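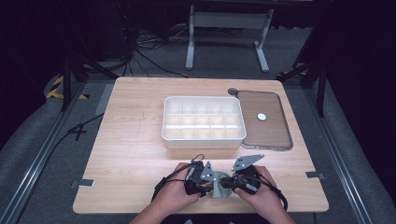 Fifteen little compartments, and nothing in any of them.

I own a box much like it, and mine has been waiting since March for somebody to sort the buttons, fuses and mystery screws into it. So I take a personal interest in whether a machine can do this yet.

The short answer is sort of. The longer answer is that folks in the business talk about 1,000 tries at one chore the way I talk about one try, and the chore is "put the small thing in the small hole." A lot of the teaching is still done by a person with both hands on the gripper, going through the motions. I find this comforting. It's also how I learned to fold a fitted sheet, and look how that went.

Small flat things are the hard part. A button lying on glass gives two stiff fingers almost nothing to grab — I have trouble with it myself, and I come with fingernails.

Meanwhile the ads keep coming. Skurby promises to clear my table in up to 36 minutes. I can clear it in 4, with one forearm and a trash bag. Plotoveo says its machine will do drawers "soon," a word I also use about drawers.

I'd still buy one. I'd just want to see it get a fuse into the back corner compartment first, without knocking over the rest.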